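### 3.2 Review sources and rating scale

We gathered owner reviews of the Padura tablet from four retail sites and merged them into a single set of 600. Each review was kept in its original wording, and star ratings were converted to a common five-point scale. Reviews shorter than 20 characters were dropped before the merge – most were a single word and gave us no topic to code.

Two coders, Macedo and Carrilho, read every review and tagged it with one or more of 17 topics. Price, screen, battery life and sound came up most often. Where the coders disagreed, they reread the review together and settled on a tag.
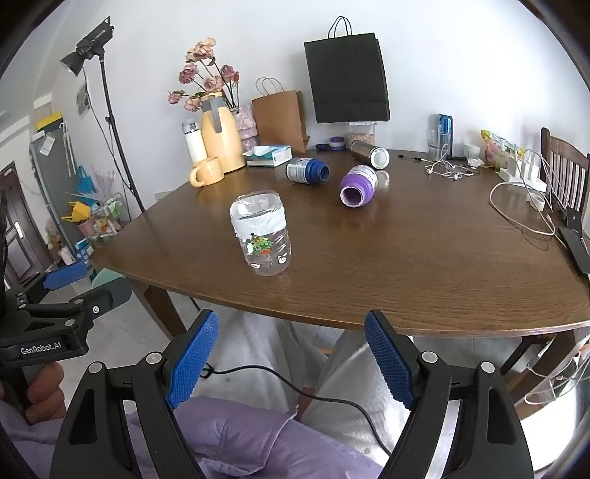

**Figure 4.** Hand-held grippers with blue finger pads at a wooden table.

Ratings differed by site more than we expected. Buyers on Palluvari gave higher scores for the same complaints than buyers on Sequeira, and their reviews were shorter. We therefore report the median for each site next to the pooled score.

Reliability was the hardest topic to code. Many owners wrote within days of delivery and had little to say about it, while later reviews often dealt with charging faults alone. Section 3.3 separates the two groups by time since purchase.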